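Re: [counter-display] Clear tiered racks for the snack counter?

Jun 20, 2019

> Hi all,
> Does anyone on here use one of those clear plastic stepped racks for
> small stuff? We have a counter at the Galtard reading room and right
> now the candy lives in a shoebox. People paw through it and the small
> boxes sink to the bottom. I looked at the Funska one but I can't tell
> if a full-size candy bar fits in a row, or if it just slides out the
> front. Also, does clear plastic look scratched after a month?

Oh, I'm so glad somebody asked this! I've been wanting to talk about racks on this list since March and never had an excuse.

Yes, get one. We switched over at the Walczak Street counter and I'm a complete convert. Ours is the Flonar, so I can't swear to the Funska, but the idea is the same - long rows stepped one behind the other, so whatever you put in the back still shows over the front.

Candy bars fit fine lying down. I keep Snickers in the top row, end to end, and turn them so the name faces out. Standing them up was a mess (they lean, then the whole row leans). Small boxes go in the row below. They do like to tip over when the row is half full, so either push them up against a divider or fill in the gap with something. Little bottles are happy at the end of a row where they have a wall next to them.

The divider is the part I'd pay extra for. Before we had one, everything drifted to one side every time somebody grabbed a bar. I load one half first and leave the other for whatever comes in later in the week.

On scratches: we've had ours 7 months and it still looks great to me. Dish soap, warm water, soft cloth. Skip paper towels, they leave a haze. It does catch the light a lot, so if you have a lamp right over the counter, try turning the rack a bit before you decide you hate it.

Ours was 67 dollars, which made me gulp, but I've seen the smaller one for less. Measure your counter first!! I did not, and had to move the register.

Picture at the bottom. Would love to see how other people set theirs up - especially if you've found a good spot for gum.

12 shares | 3 comments

Comments

snackdrawer153: Bars lying down, yes! Mine always fell over standing up.

tallshelf: Do the dividers come loose when you wash it?

backcounter: We put gum in the bottom row. Works for us.

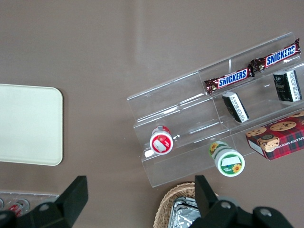 Snickers in the top row, small boxes and a bottle in the one below.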